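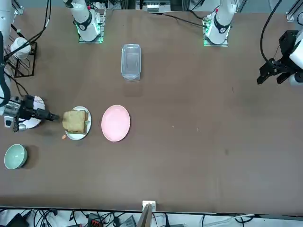

Rattana Klinhom asked whether the Zustulel foot can be set from above once a table is loaded, or whether the table has to be tipped first. It can be set from above. The spindle has a hex socket in its upper end, and if the leg is open at the top a long key will reach it. On closed legs, turn the foot from the side with a spanner on the flats.

Zustulel levelling foot, fixed base
Supplied by Londell, Skamcombe

The Zustulel is a screw-in foot for tables, benches and counters that stand on uneven floors. It replaces the plain plug or glide at the bottom of the leg. One foot is needed for each leg. Do not mix it with plain glides on the same table, as the two compress by different amounts and the top will not stay level.
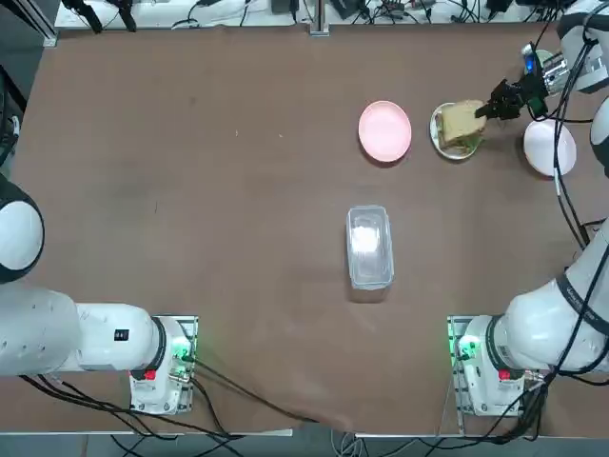
Large rectangular table with a smooth brown top.

Specification
Spindle: zinc-plated steel, M14 thread
Adjustment: 21 mm from fully closed
Base: nylon with a bonded rubber pad
Tilt: up to 6 degrees in any direction
Lock nut: supplied
Finish: black base, bright spindle
Pack: two feet

Fitting
The leg must have an M14 threaded insert. If it has a plain hole, fit the insert first and leave the glue overnight. Wind the lock nut up the spindle, then screw the foot in until the base is just clear of the leg. Stand the table in its final place before making any adjustment.

Find the highest corner with a spirit level laid along both edges and then corner to corner. Leave that foot closed and bring the others up to it. Check for rocking by pressing on opposite corners. When the top is steady, hold the spindle still and tighten the lock nut against the insert. Check again after about 14 days, when the rubber pad will have settled.

Floors
Suitable for concrete, stone, tile and sealed timber. On soft vinyl, put a hard disc under each base or the pad will leave a ring. Not suitable for carpet with a thick underlay. The foot is not a fixing and will not stop a table being pushed along the floor. For that, use the bolt-down version, listed separately as the Dhillon base.

Care
Wipe the pad with soapy water. Keep solvents and floor stripper away from it. A drop of light oil on the thread once a year is enough. If a foot becomes stiff, slacken the lock nut fully before using more force.

Changes to this product
Feet sent out from 27th March have a deeper lock nut. The earlier nut is still in stock as a spare. Both fit the same spindle and can be used on the same table.

Trade orders and spares: ask for Florencia Ocampo at the Skamcombe counter. Inserts and hex keys are sold separately.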